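Pritomside Business Letter

Small firms and the question of who will own them next
Dec 2, 2022

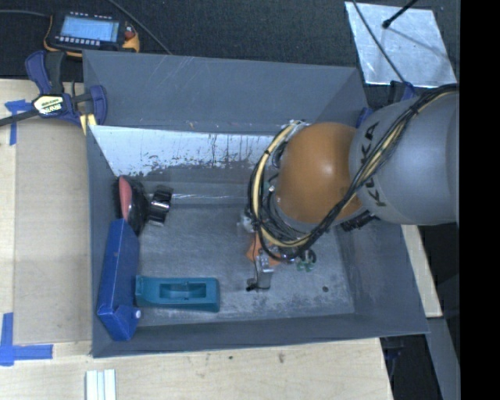

Why we write about succession

In the last issue we asked our readers which subject they would like to see in the winter letters. Many of you answered with the same word, succession. The owner of a small company is getting older, the children have other professions, and the company is still healthy. What should happen with it? It is a question that people in Pritomside discuss often, but mostly in private, and we thought it would be useful to put some of it on paper.

I should say first that I am not a lawyer and not a tax adviser. I have worked for many years beside owners who were selling or buying, and I write from what I have seen. The rules are different from place to place, and before you sign anything you must speak with a professional who knows your situation.

The three usual roads

When an owner wants to leave, there are mainly three roads. The company can go to the family, it can go to the people who work there, or it can be sold to somebody from outside. There is of course also the possibility to close it, and this happens more often than it should. A company that is closed brings the owner only the value of its machines and its stock, and often these bring less than what stands in the books.

The family road looks the simplest and is sometimes the hardest. The price is not discussed openly, and a brother or sister who does not work in the company may feel forgotten. I have seen families where the business part was solved in one month and the family part was still open years later. If you choose this road, please ask for an independent valuation, even when everybody says that it is not necessary. It costs some money, but afterwards there is a paper that all can look at.

The second road, the sale to employees, has become more interesting in the past years. The people know the customers and the weak points of the company. What they usually do not have is money. For this reason the purchase is often made in steps. One part is paid on the first day, one part comes from a bank, and one part stays as a loan from the old owner, who is paid back from the profits.

The sale to an outside buyer normally brings the highest price, but it also brings the most questions. The buyer can be a competitor, a larger group or an investment firm. Each of them sees a different value in the same company. A competitor wants your customers. A group perhaps wants your location or your licenses. An investment firm wants to see that the profit can grow and that somebody other than you is able to manage it.

What happened at Mikine

Mikine is known to most of our readers. It produces packaging and labels for food companies and has 144 employees. The founders decided in March that they would give the majority to the management, and the contract was signed this autumn. They allowed us to report some parts of it.

The whole process took 18 months, if we count from the first talk with the bank. The founders had expected that it would be finished in half of this time. Most of the delay came from the documents. Several supply contracts had been renewed only by a handshake or a short e-mail, and the bank wanted to see them in writing. The lease for the second building had a clause that nobody remembered, under which the landlord had to agree to a change of owner. He did agree, but he was in no hurry.

The new owners are 4 managers from inside the company. They hold unequal parts, and this was discussed for a long time. In the end they made a shareholder agreement before they made the purchase contract, and they recommend this order to others. The agreement says what happens if one of them wants to leave, becomes ill or does not get along with the others anymore. It also says who decides when the votes are divided equally.

The founders keep a smaller share and will sell it later. They have no office in the building now – this was their own wish. They come for a meeting every quarter and they answer the telephone when there is a question about an old customer.

A different choice at Ban

Ban, which repairs and sells equipment for commercial kitchens, went the other way. Here the owner looked for an inside solution first, but the employees did not want to take on the debt. I think this deserves respect. It is a big step to sign for a loan when until now you have had a regular salary, and a good mechanic does not have to become an owner.

So the company was offered to buyers from outside. An adviser prepared a short profile without the name, and this profile was sent to a small number of firms. The first offer was attractive in the total sum, but a large part of it depended on the results of the following years. This is called an earn-out. It can be a fair instrument when the two sides do not agree about the future. But the seller must understand that he carries a risk for results which he no longer controls. The buyer may change the prices, move the staff or stop a product, and the earn-out becomes smaller.

In the end Ban accepted an offer which was lower in total and almost completely paid at closing. The name stays on the building and the workshop continues in the same place. I have heard people in town say that it was sold too cheap. Maybe. A certain amount today and a possible amount tomorrow are hard to compare, and each owner has to decide how well he wants to sleep.

How to prepare, even if you do not want to sell

Much of the preparation is good for the company in any case. I would begin with the following points.

Write down what only you know. In many small firms the prices for the largest customers, the password for the bank and the reason why a certain supplier was changed are all in one head. Begin with one page each week.

Separate private and business costs. The car, the telephone of the daughter and the apartment above the storage room should not be mixed in the accounts. A buyer will find them, and then he will look for more.

Look at your biggest customer. If half of the sales come from one address, the company is worth less, even when this customer has been loyal for a long time. You cannot change this in one season, but you can begin.

Put the contracts in one place, with the dates when they end. After the experience of Mikine I would put the leases on the top of the pile.

Take a real vacation. If the company does not work for three weeks without you, a buyer will see this very quickly, and so will a bank.

About the price

The question I receive most is what a company is worth. People have heard that there is a multiple, which means the yearly profit is taken a certain number of times. The method is common and not wrong, but the result depends strongly on which profit you take. Many owners pay themselves a low salary, or they do not pay any rent because the building is their own. A buyer will have to pay both, so he corrects the profit before he calculates. The owner is then disappointed, although the calculation is correct.

Debts are also a frequent misunderstanding. A price is often named for the company without debt and without cash. If there is a loan in the books, it is taken off from what the seller receives. Please ask in the first conversation what exactly is included in the number.

And one more thing about talking. Tell your employees before they hear it from another person, but not so early that they must live with uncertainty for a whole year. I do not know a perfect moment. At Mikine they were told when the financing was clear, at Ban shortly before the signature, and in both companies some people found it too late.

Short news

Lollo, the children's shoe shop, has taken over the empty premises next to its store and will open the larger space in the new year. The shop is looking for two people for sales, part time, also without experience.

The evening on bank loans for small firms was full, and we will repeat it in March. The place will be the same. Those who were on the waiting list receive an invitation first and do not have to register again.

This letter now goes to 700 addresses. If you have changed your e-mail, please write to us from the new one, so that we can correct the list. We also thank the readers who sent comments on the article about energy contracts – two of them pointed out that the notice period can be shorter when the supplier raises the price, and they are right. A corrected version can be requested from our office.

The next letter will continue with succession and will look at the side of the buyer, especially at people who want to take over a firm without having worked there before. If you have done this yourself and are willing to tell about it, with or without your name, we will be glad to hear from you until the end of the month.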